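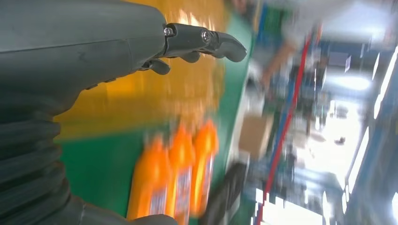 ok so a few of you asked how the house hunt is going and I keep answering in bits, so I'm putting it all in one thread. Get a drink, it's long

We've been looking since August. The plan was a small place with a yard, close enough to town that Lev doesn't lose half his life to driving. I had a list. The list had 14 things on it and I was very firm about the list

The list is now: a roof, a well that works, and no shared driveway. I'll get to the shared driveway

House one was the brick ranch on Dresby Road. Loved it from the street. Big maple out front, deep porch, carport you could fit a boat under (we don't own a boat). The listing said "updated kitchen" and I guess somebody did update it, the question is in what decade

Lev stood in the basement with a flashlight for the entire showing. I was upstairs picking out paint colors in my head and he came up and just said "Larysa. The wall." There was a crack I could have mailed a letter through

Our agent is Vira Hutsuliak and I would like her to be my agent for everything in life. She didn't try to talk us into it. She looked at the crack, looked at me, and started turning off the lights

House two we never got inside. Under contract while we were parked in front of it. I ate my sandwich in the car and we drove home

House three. OK. House three is the one I still think about. Up past the old Temoven feed store, a white farmhouse on 8 acres, with a creek on the back side and a pasture that was fenced on three sides. The fourth side was more of an idea

It had a pantry with a window in it!! I have never wanted anything as badly as I wanted that pantry. Shelves to the ceiling, a little counter, and a hook on the back of the door for an apron. I don't own an apron either but I was ready to start

2,834 square feet, which is a lot more than we need, but the upstairs was unfinished so you'd really be living in the downstairs for a few years and doing the rest as you go. Lev had already decided where his table saw was going

Then Vira pulled the plat and this is where the driveway comes in. The driveway to the farmhouse belongs to the neighbor. All of it. The house has an easement across it, written up in the sixties, and it says the owner can use it for "passage of family and livestock"

So can I have a friend over? Can UPS come up there? Do I have to put the UPS guy down as livestock?

I asked Orest Vakulenko, who did our closing on the last place, and he read it twice and said it was probably fine. Then he said he wouldn't buy it on "probably" and that I'd want the neighbor to sign something new and get it recorded before we went any further

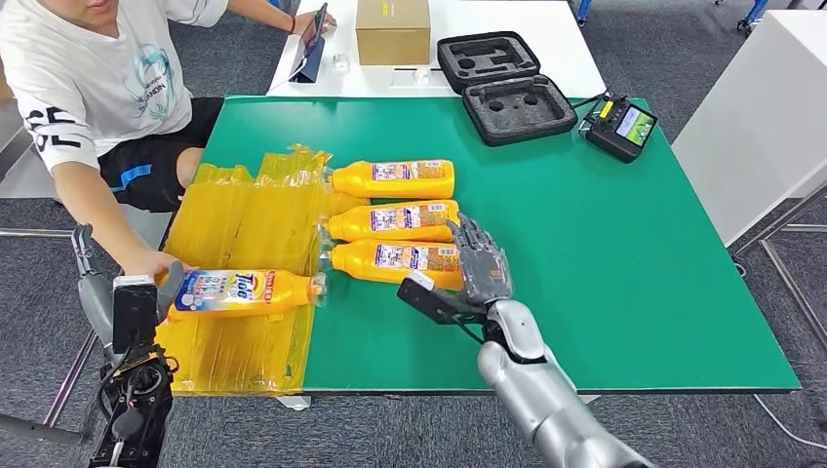
The neighbor did not want to sign something new. He was perfectly nice on the phone! He told me all about his knee. He just doesn't sign things, he said, as a rule

I held out for two more weeks hoping he'd come around. I mailed him a card. Lev says the card was too much and I can see that now

We let it go. I cried a little in the Nurnirach Hardware parking lot, which is where I was when Vira called, and then I went in and bought furnace filters because we were out

Houses four and five I'm going to do together. Four smelled like a wet dog and had a hot tub in the dining room. Five was a really nice house, nothing wrong with it, and it backed right up to the bypass so you had to raise your voice in the yard

If you're looking too, a thing I wish I'd started doing sooner: go back at a different time of day. Five was dead quiet at lunch. At suppertime it was trucks, trucks, trucks

Also ask for the last year of power bills. Nobody at house four had them handy, and the one winter bill they did turn up made Lev sit down

Also also, "septic inspected" on a listing doesn't say when. Ask when. Ask to see the paper. Vira has a whole speech about this and I've heard it enough times that I could give it at a wedding

Which brings me to house six, the reason I'm finally writing this

6 February 2019, I want it in writing: we put in an offer on the little gray house on Verbruggen Lane!

It's not much from the road. Two bedrooms, one bath, metal roof, a front step that needs replacing before somebody's mother goes through it. The kitchen is tiny. There's no pantry, window or otherwise

But the well is 80 feet and the report is clean and dated, the basement is dry with no letter slot in the wall, and the driveway is OURS. I made Vira show me on the plat. Then I made her show me again and I put my finger on it

The seller is Xiuying Xu, and she was there when we came for the second look, which I know you're not supposed to like but I did. She walked me around the garden and told me where the peonies come up so I wouldn't dig in the wrong place. I hadn't even made an offer yet. I think she'd decided

We came in a little under asking and asked her to leave the woodstove. Lev wanted to ask for the shed shelving too and I told him not to push it. He pushed it

Somebody asked about the loan side. Same lender as last time, preapproved back in the fall, and we had to redo the letter because it ran out while I was busy writing cards to a man with a bad knee. Check the date on yours

And yes, if we get it there'll be an inspection, and yes I'm going to follow the inspector around the whole time. Lev has the flashlight charged

No word yet. She has until tomorrow evening to answer. I've cleaned the oven and both cars. My phone is face up on the counter and if you text me "any news?" my heart will stop, so please post it under here instead

Will update when I know. If anybody local has a decent front step guy, send me his number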